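Trillside Yarn Store: progress report to Onico, January

Stock sorting is on schedule. The register now holds 236 skeins, each entered by colour, fibre and weight. A further 36 have been set aside for re-winding; most had slipped their ties and could not be measured as they stood.

Labelling is slower than planned. The first labels came away from the looser twists, so Elsa Niskanen has changed to a tied paper tag. Tags for the blues and greens are complete — the reds and undyed wools follow next.

Spending to date is 3,000, all of it within the materials line. No change to the budget is requested.

Two matters remain open: the shelf order for mixed fibres, and whether part skeins should be weighed or simply noted as part. Work on the teal skeins continues at the table.

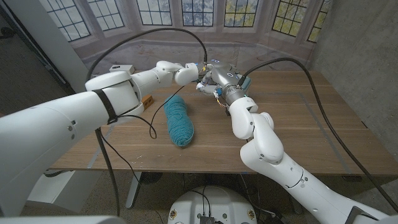

Nuno Neves asks that part skeins be weighed in every case, as a note of "part" gives the weavers nothing to plan from, and would like the tie colour added to the register too.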